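4.2 Wer hört wann, und warum eigentlich so leise?

Ich fange mit dem Punkt an, der mich beim Auswerten am meisten überrascht hat. Wir hatten ja angenommen, dass Leute, die einen Livestream im Browser anklicken, das ungefähr so tun wie früher beim Küchenradio: einschalten, laufen lassen, irgendwann ausschalten. In den Protokollen von Fastutow sieht das völlig anders aus. Von den 1018 Sitzungen, die nach der Bereinigung übrig waren (siehe Abschnitt 3.3), wurde ein großer Teil schon in den ersten Minuten wieder beendet, und zwar meistens mitten in einem Lied. Die Nachrichten dagegen werden fast immer zu Ende gehört, auch von Leuten, die vorher dreimal den Sender gewechselt haben.

Wenjie Cai hatte dafür gleich eine Erklärung parat, nämlich die Pufferzeiten. Wer auf den Abspielknopf drückt und erst einmal Stille bekommt, klickt eben den nächsten Sender an. Das klang plausibel, und ich habe es eine ganze Weile selbst geglaubt! Nur passt es schlecht zu den Daten von Uvetti, dem kleinsten der drei Sender: Dort startet der Stream am langsamsten, und trotzdem bleiben die Leute am längsten dran. Vermutlich liegt das an der Moderation. Bei Uvetti spricht den ganzen Vormittag dieselbe Person, sie begrüßt Anrufer mit Vornamen und verspricht sich auch mal – und in den Interviews kam genau das immer wieder zur Sprache. »Da ist halt jemand da«, sagte eine Hörerin, und eine andere meinte, sie würde die Musik eigentlich gar nicht brauchen.

Das führt mich zur Lautstärke. Gefragt hatten wir danach ursprünglich nur, weil im Fragebogen noch Platz war (Judite Louro hat die Frage damals hineingeschmuggelt, ihr sei hiermit gedankt). Von den 20 Personen, die das Hörtagebuch bis zum Schluss geführt haben, beschreiben die meisten ihre Einstellung als »leise« oder »so, dass man es gerade noch versteht«. Der Stream läuft beim Kochen, beim Bügeln, beim Hausaufgabenmachen der Kinder, und er soll eben nicht stören. Wer in einer zweiten Sprache arbeitet und einkauft, will zu Hause die erste im Ohr haben, auch wenn gerade niemand richtig zuhört. Ich finde, das wird in der Literatur zum Migrationsradio ziemlich unterschätzt, dort geht es fast immer um Information und Identität und selten um dieses Gemurmel im Hintergrund.

Ein Wort noch zur Senderwahl. Drukley bietet die Streams als alphabetische Liste an, ohne Beschreibung und ohne Hinweis auf die laufende Sendung. Raghavendra Annamalai hat für uns nachgesehen, welche Einträge angeklickt werden, und tatsächlich gewinnt, was oben steht. Ab September wurde die Liste nach Beliebtheit sortiert, womit der Effekt natürlich nicht verschwand, er verstärkte sich nur. Für unsere Zahlen heißt das: Die Reichweiten vor und nach der Umstellung darf man nicht einfach nebeneinanderlegen. Wir tun es in Tabelle 5 trotzdem, aber getrennt ausgewiesen und mit einem etwas schlechten Gewissen.

Offen bleibt die Frage nach dem gemeinsamen Hören. Die Protokolle kennen nur Geräte, keine Menschen, und ob an einem Küchentisch eine Person sitzt oder eine ganze Familie, sehen wir darin nicht. Yvonne Tunstall schlägt vor, das Tagebuch um eine Spalte für Mithörende zu erweitern. Das machen wir beim nächsten Durchgang, dann hoffentlich auch mit mehr Haushalten.
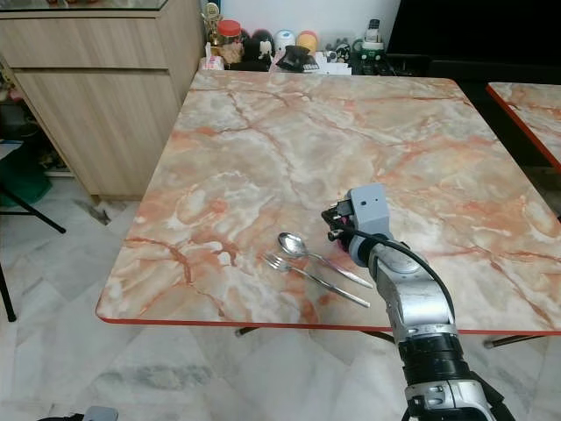
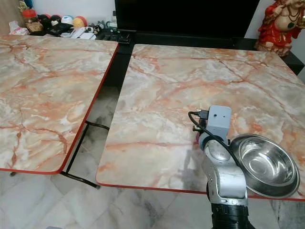
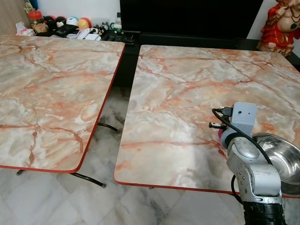
Abb. 3: Quadratische Tische mit marmoriert gemusterter Platte; im ersten Bild mit Löffel und Gabel.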